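Evaluation of the Jumach Hand-Held Gripper Kit for Recording Garment Handling Tasks

Final Report, Product Evaluation Project
Department of Mechanical and Production Engineering

Project team: Mateja Halilović, Panagiotis Kolev, Kiri Lowther
Supervisor: Todor Kovačević
Industry contact: Mateja Berisha, Lorkel

Summary

This report presents the results of a student evaluation of the Jumach hand-held gripper kit, which Lorkel offers to schools and small laboratories on a one-semester loan. The kit allows a person to carry out a handling task with a gripper held in the hand while a camera mounted on the same tool records the work. The recordings are then used to train a robot arm fitted with matching fingers. The team was asked to determine whether the kit is suitable for the department's second-year laboratory course, with garment handling as the test task. The team recommends that the department accept the loan offer, subject to the conditions listed in Section 7.

1. Background

The department has taught robot programming with rigid parts for several years. Students pick machined blocks from a fixture and place them in a tray, and the positions are known in advance. Cloth does not suit this method. A shirt put down twice on the same table will not take the same shape twice, and a program written for one arrangement fails on the next.

Lorkel approached the department with an offer covering the Jumach kit, a license for the Jita review software, and limited technical support. The supervisor proposed that a student team test the offer before any commitment was made. Work began in September and continued through the end of the semester.

2. Scope and Questions

The evaluation was limited to data recording. No robot arm was supplied under the loan, and the training of a control model was outside the scope of the project. The team agreed on the following questions with the supervisor:

Can a student with no previous experience record usable material after one short introduction?
Is the gripper able to take hold of woven cotton garments from a flat surface?
Is the camera view sufficient for a reviewer to judge each grasp?
What does the kit demand of the department in space, staff time and storage?

3. Description of the Kit

The kit arrives in a hard case and consists of the gripper, the camera, a charging unit, a calibration card and a printed guide. The body of the gripper is matte black. Two finger linkages carry blue rubberized pads that face each other and close together when the operator squeezes the trigger. The camera looks forward over the tool, so that both pads remain in view during the approach and the grasp.

The wide lens bends straight lines near the margins of the picture. Table edges and partitions look curved in the recordings. The team at first took this for a fault and reported it to Lorkel. Ms. Berisha confirmed that the lens was working normally and referred the team to the calibration procedure in the guide, which had been skipped. The team accepts responsibility for this delay and recommends that the procedure be moved to the first page of any student handout.

Replacement finger pads are sold separately through Ivanov, the regional distributor. The loan agreement includes one spare pair.

4. Method

Recording took place at ordinary office desks with a wood-grain surface. The team chose this setting over the robot cell because the guide advises users to record in surroundings similar to those in which the finished system will work. It also left the cell free for scheduled classes.

The main test garment was a white dress shirt. White cloth was selected on the supervisor's advice, as he expected it to be a hard case for the camera: folds in white fabric show mainly as faint shading, and under strong light they may be lost altogether. Darker garments and hand towels were used in later sessions.

Each recording followed a fixed procedure. The operator dropped the garment on the desk from chest height and did not arrange it afterward. The operator then approached with the jaws open, closed them on a raised fold, lifted the garment clear of the desk and released it. Recordings in which the operator touched the cloth with the free hand were marked as invalid. All three team members served as operators and reviewed each other's work in Jita. No member reviewed his or her own recordings.

5. Results

The team made 2,168 recordings. The reviewers accepted the large majority. Most rejected recordings fell into one of two groups. In the first, the pads closed above the cloth or slid off the fold. In the second, the grasp was sound but the reviewer could not see it clearly, usually because a part of the garment stood between the camera and the pads.

5.1 Ease of use

The kit performed well in this respect. After a short introduction, each operator was able to produce acceptable recordings in the first session. The trigger is heavier than expected, however, and all three operators reported tired hands in longer sessions. Ms. Lowther, who has the smallest hands on the team, found that she had to shift her hold on the tool to close the jaws fully. Lorkel does not offer the grip in a second size.

5.2 Grasping

The blue pads hold cotton securely once a fold is between them. Grasps on a standing ridge of fabric were reliable. Grasps on a single flat layer were poor, and operators soon learned to look for a ridge before approaching. The collar of the shirt presented a separate difficulty. It is stiffer than the body, and when it was gripped at the fold it tended to turn in the jaws during the lift.

The team notes that operator habits enter the material in this way. Mr. Kolev preferred the tallest part of the heap, while Mr. Halilović generally approached the fold nearest to him. A course using this kit should rotate operators so that one person's preference does not dominate a set.

5.3 Camera view

The view was judged sufficient. Both pads and the cloth between them can be followed up to the moment of contact in nearly all accepted recordings. Strong light from one side did not prevent review, although the brightest areas of the white shirt carried little detail. The team obtained better results by turning the desk than by changing the camera settings, which are few and not well explained in the guide.

5.4 Review software

Jita is adequate for small sets. Playback is smooth and the marking keys are easy to learn. The software does not allow two reviewers to work on the same set at the same time, and it does not save automatically. On one occasion an afternoon of markings was lost when a laptop shut down. The team afterward saved by hand at the end of every page. Lorkel has stated that automatic saving is planned but gave no date.

6. Demands on the Department

Space requirements are modest. A working group of 4 students can share one kit at a single desk, with one operator, one person resetting the garment and 2 reviewers. Larger groups left members without a task. The case fits in the existing tool cabinet.

Staff time is a greater concern. Calibration must be checked at the start of each session, and the check takes longer than the guide suggests. Files are large, and the team filled its allotted storage well before the end of the project. Older recordings had to be moved to an external drive, a step that should be planned in advance if the kit is used by a full class.

7. Recommendations

The team recommends that the department accept the loan for one semester under these conditions:

Lorkel should supply a second spare pair of finger pads at the start of the loan.
The calibration procedure should be taught and signed off before any recording is made.
Continuous recording by one operator should be limited to half an hour.
Storage should be reserved on the department server before the course begins.
Students should be told in writing to save their review work manually until the software is updated.

The team does not recommend purchase at this time. A decision on purchase should wait until recordings made with the kit have been used to train an arm and the result has been tested on garments in the laboratory.

8. Acknowledgments

The team thanks Mr. Kovačević for his guidance throughout the project and Ms. Berisha for her prompt replies to technical questions. The loan of the kit was provided by Lorkel free of charge. Lorkel received a copy of this report after grading and had no part in its preparation.

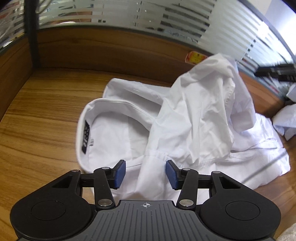

Figure 1. Approach to a raised fold of the white dress shirt, jaws open.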